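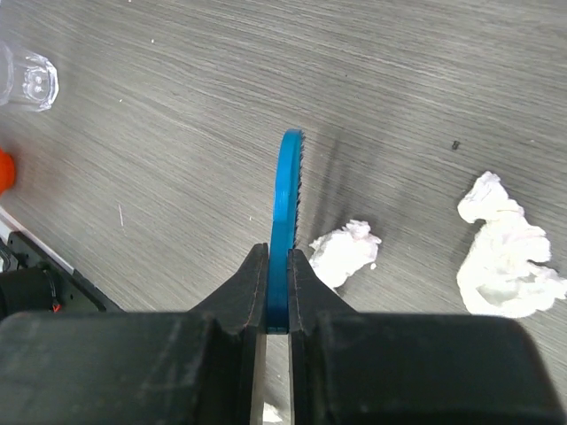

Seit Dezember schreibe ich an einem neuen Modul für die Greifkontrolle, es heißt bei mir Cellix. Die Aufgabe klingt klein: Das Programm soll aus dem Bild der Handgelenkkamera erkennen, wie das Teil zwischen den Fingern steht. Mit einem blauen, gebogenen Teil mit Zähnen an einer Seite habe ich mehr Mühe, als ich dachte.

Die Farbe ist leicht zu trennen. Die Segmentierung braucht 14 Millisekunden und der blaue Bereich kommt sauber heraus. Schwierig ist die Lage. Wenn man den Ring fast genau von der Kante sieht, bleibt nur ein schmales Band, und aus einem Band kann mein Schätzer die Drehung nicht gut berechnen. Die dunklen Zähne rechts helfen mir jetzt als Merkmal für die Seite.
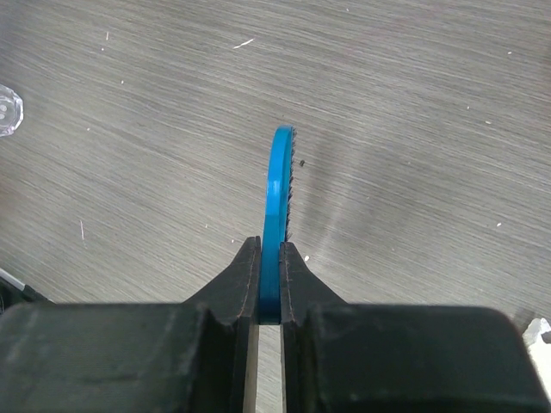

Was ich geändert habe

Früher hat die Maske alle dunklen Pixel weggeworfen, auch die Zähne, denn die Finger sind ja ebenfalls schwarz. Nun rechne ich die Kontur der Finger aus dem Modell und ziehe nur diese ab. In meinem Datensatz sind 1868 Bilder, und für den ersten Vergleich habe ich 100 davon mit der Hand markiert.

Der Planer aus Jollwood bekommt vorläufig noch die alte Schätzung. Ich möchte zuerst den Filter über die Zeit fertig machen, dann stelle ich den Code ins Netz.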